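Clirbridge Gallery: Worktable, Second Floor
Posted 1 Mar 2024 by Frauke Fröhlich
Filed under: Furniture, Rooms, Surfaces

This page covers the white worktable in the second-floor room at Clirbridge. The table was delivered in July, moved twice, and leveled again after the second move. The notes record dimensions, placement, and surface care. Pages for the shelving and the hallway benches are listed at the bottom.

Frame and feet

The table is a Novard with a rectangular top and a separate frame. It arrived in two cartons. The top went up the stairs on edge, carried by two people, and was bolted to the frame in the room. Bolts were run in by hand until all of them had caught, then tightened in a diagonal pattern. They were checked again after 11 days. Two of them took a further quarter turn.

The leveling feet have a travel of 9 mm. At the first position this was enough with room to spare. At the second position one foot is close to its limit, and a thin shim was added under the pad. The shim is cut smaller than the pad so that it does not show or catch a broom.

The frame has no stretcher on the long sides. A person can stand close to the edge without hitting a shin, and a stool can be pushed all the way under. The lack of a stretcher also means that the table racks slightly if it is dragged. It should be lifted at both ends.

Floor

The floor is wood plank and was there before the table. The boards were cleaned with a damp cloth and left overnight, then given one coat of Vornow floor oil, applied thin and wiped off after the time on the can. A second coat was tried on a test patch behind the door. It left the patch darker than the boards next to it, so the room was left at one coat.

Felt pads were fitted under the feet at first. They picked up grit and were replaced by hard rubber ones. The rubber pads leave a faint gray ring if they stay in one spot for months. The ring comes off with the same damp cloth.

Boards near the window move more than the rest over the year. The gap between them is widest in winter. This is the reason the table was shifted away from the window: one foot had been standing on a board that rose and fell.

Clearance

Access was planned for the long sides. A person leaning in over the top needs more room behind them than a person standing upright, and the first layout did not allow for it. Anyone passing behind had to wait or turn sideways. The second layout adds space on the working side and takes it from the aisle, where less was needed.

Cables are kept off the floor on the working side. Extension cords, when used, are run along the wall and taped at the corner.

Surface

White shows everything: pencil, rubber marks, rings from cups, dust from sleeves. It also gives a plain ground for small parts, which are easy to lose on a patterned or dark top. The choice was made for the second reason and the first is accepted as a cost.

Cleaning is done with warm water and a drop of dish soap, followed by a dry cloth. Scouring powder is not used. It was tried on the old table and left a dull patch that then collected dirt faster than the area next to it. Tape is taken up the same day. If it has been left longer, the residue is softened with cooking oil and washed off.

Dragging tools across the top is the main source of marks. Anything with a hard corner is lifted and set down.

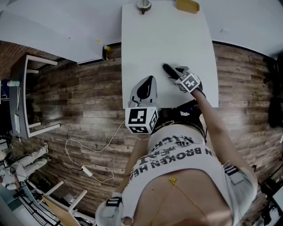 Small items that are not being handled belong at the far side of the table, out of reach of forearms and sleeves. The rule came in with the second layout and replaced a tray that was always in the way. With both hands working a gripper at the near edge, the two small things left on the top are well back by the far edge, and the white surface between is clear. The marker cubes would be the parts to watch for knocks if the clear strip were any narrower.

The near edge takes the most contact from clothing and wrists. It is wiped more often than the middle and looked over for chips when the bolts are checked.

Height

The top is used standing. Taller users found the factory setting low, and the frame was raised by 7 mm at the last leveling, which is as far as the present feet allow with the shim in place. Extension feet have been requested from Guo, who handles the furniture orders for the building. If they fit, the shim will come out and this section will be changed.

Open items

Replace the shim under the one foot.
Check the frame bolts again in July.
Touch up the test patch behind the door, or leave it.

Other pages: Shelving, Second Floor. Hallway Benches. Window Boards, Winter Gaps.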